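Folding for a living: a talk with Alžběta Matoušek of Tadness

Alžběta Matoušek makes lampshades, wall panels and shop window pieces out of sheet material that starts out flat. Her workshop, Tadness, takes up the upper floor of a former seed store in Narnholm. The stairs are steep and the door at the top is narrow, and both have decided a good deal about what she makes. "If it won't go down the stairs flat or in a box, I don't take the order," she said.

I visited in January, in the middle of the morning. The heating had been on since six. She keeps the room warmer than she would like because cold sheet cracks on the fold, and she had already turned a batch of paper twice on the rack so that both sides would come up to room temperature before she cut it.

Matoušek trained as a bookbinder and worked for nine years at a bindery in Fuvport. She left when the bindery stopped doing handwork. Folding came out of a box-making job that she took on in her last year there, for a glove shop that wanted lids with a curved top.

"I made 43 of them and threw away more than I sold," she said. "A straight fold you can learn in an afternoon. With a curved fold, the sheet pushes back. You score it, you start bending, and the flat part on either side has to go somewhere. I had been working with board for years and I didn't know that."

She did not go to a course. She bought a stack of cheap card and folded one curve over and over, changing the radius a little every time and writing the number in pencil on the back. She still has the stack, in a drawer under the cutting table, and she took it out to show me. The early ones are creased in the wrong places. By the bottom of the pile the curves are clean.

What she works with

Most of what Tadness sells is white. I asked whether that was a matter of taste.

"Partly. Customers ask for white because they're going to put a light in it or near it. But I like it for my own reasons. In white you see the shape and nothing else. If a fold is off, there's a shadow where there shouldn't be one. In a dark color you can get away with that, and then you don't improve."

She buys heavy paper in flat sheets and lighter paper in rolls. She also uses thin foam sheet for models and for pieces that will be handled a lot. The foam does not hold a sharp fold the way paper does, but it can be rolled and unrolled without marking, and it gives a soft edge that some customers prefer.

Rolls are cheaper by area and they take up less of the floor. They also come with a curl, and the curl gets tighter toward the core. Matoušek does not fight it any more than she has to.

"People want to flatten it right away. They iron it, they put books on it. I look at which way it wants to go and I plan the piece so the curl is on my side. If the outside of the shade is meant to curve, then let the roll do that work. I only flatten what has to be flat."

For the parts that do have to be flat, she cuts the length she needs, rolls it loosely the opposite way around a wide tube, and leaves it for an hour. Then it goes under a board overnight. She doesn't use heat on paper at all. She did once, on a rush order, and the sheet shrank enough that the tabs no longer met the slots.

The cutting table is three meters long and she built it herself, at a height that suits her back. The scoring tools hang on nails at one end. There are four of them, all bone or plastic, and she uses the same one nearly every day. She sharpens nothing on that side of the room. Knives and blades stay at the other end, by the window, and the old blades go in a tin with a slot in the lid.

How a piece gets made

A new shape starts loose. She pulls out a length of sheet, stands part of it up, lets another part roll over and looks at what the light does. There is no drawing at this point. She may spend a whole morning on it and end up with one fold that she wants to keep.

"It looks like a mess to anybody who comes in," she said. "Sheets standing up, sheets lying over each other, the roll still attached at the back. I don't cut it off the roll until I know what I've got. Once it's cut, you start being careful with it, and it's too early to be careful."

She is looking mostly at edges. A thick sheet that rolls over shows its edge as a bright line, and that line will be the first thing people notice in the finished piece. A thin sheet has almost no edge, so the eye goes to the surface. She decides on the thickness at this stage and seldom changes it later. 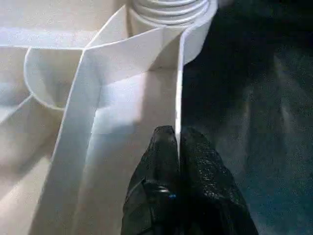
From loose sheet to pattern

When she has a fold she likes, Matoušek marks both ends of it with a soft pencil, opens the sheet out and measures. Those measurements go into a school notebook. She is on her eleventh notebook. Each shape gets a page, and each page has the sheet type, the direction of the curl, the fold angles and a note on what went wrong.

Next comes a half-size model, usually in whatever scrap is nearest. The model tells her whether the folds can be made in a sensible order. Some shapes look fine on the table and can't be assembled, because the last fold needs a hand inside where no hand can go. She had one of those last year, a wall panel with a closed pocket at the back.

"I made the model three times and I kept thinking I was clumsy. Then Radomír looked at it and said, you have to open the pocket. So we opened the pocket. The wall covers it anyway."

Radomír Zeman has worked with her for five years. He came from furniture and he does the fixings, the frames and the packing. He was gluing battens when I was there and did not stop for long, but he agreed to answer a few questions while the glue set.

"She folds, I hold it up," he said. "A paper piece weighs nothing, so people think you can hang it off anything. Then somebody opens the door and it moves, and if it's fixed at one point it'll tear at that point. I spread the load. A strip of wood all along the top, folded in so you don't see it."

He also keeps the price list, which he says is the part of the business that Matoušek would leave until the end of the year if she could. Their smallest shade takes two hours from cut sheet to box. The window pieces take days.

The largest order

The biggest job that Tadness has done was for Kirui, a tea shop with two windows on the main street in Fuvport. The owner wanted the windows filled with folded white strips, hung so that they would look like one long sheet coming down off a roll. It took 793 strips. Matoušek scored all of them by hand, in batches of 200, with the last batch a little short.

"I had a sore thumb for a month," she said. "But the scoring is the part I wouldn't hand over. When you score, you feel if the sheet is good. Some of a roll can be softer, I don't know why, maybe how it was stored. The tool goes in deeper. If I feel that, I put the strip aside."

The strips were folded in the workshop and carried down the stairs in long flat cartons. Hanging them took three nights, as the shop stayed open during the day. Zeman had numbered every strip on the back edge. On the second night they found that two cartons had been packed in reverse order, and they spent an hour on the floor of the shop laying everything out again.

The windows were supposed to stay up for one season and stayed for two. Sun yellowed the strips nearest the glass. Matoušek went back to replace those and found that she liked the new ones less.

"They were too clean next to the old ones. I should have put a few spare strips in the window at the start, at the side, so they'd age the same. I do that now. Any job with a lot of pieces, I leave spares on site."

Waste

I asked about offcuts, as there were several large bags of them along the wall. Tadness does not throw much away. Pieces wider than a hand go back on the shelf for models. Narrow strips are used for testing the score depth before a new batch. The paper that is left goes to a school in Narnholm, which collects it at the end of each term. Foam is harder to pass on, and Matoušek now orders less of it.

She would like to stop using foam entirely for finished work. She has been trying a paper made of two layers glued together, rolled while the glue is still damp so that it keeps its curve. So far it works on small pieces. On anything longer than her arm the layers creep, and the edge comes out uneven.

"I've got two pages in the notebook on it and both of them end with the word no," she said. "I'll try with a slower glue."

Advice for beginners

People write to her asking where to start. She tells them to buy one kind of paper and stay with it for a few months. She thinks most beginners change paper too soon, when the trouble is in the scoring.

"Take something heavy enough to stand on its own. Score it, don't press too hard, and bend it a little at a time along the whole line. Don't start at one end and run to the other. Go back and forth. And wash your hands. White paper shows everything."

She does not teach classes at the moment. The room is too small, and a sheet on the floor gets stepped on. She has thought about giving one in Fuvport, where the bindery's old workroom can be rented by the day, but first there are orders to finish. A restaurant wants twelve shades before spring. They will use 2000 tabs between them, all of which have to be cut with the small knife, and when I left she had gone back to the table to begin on the second shade.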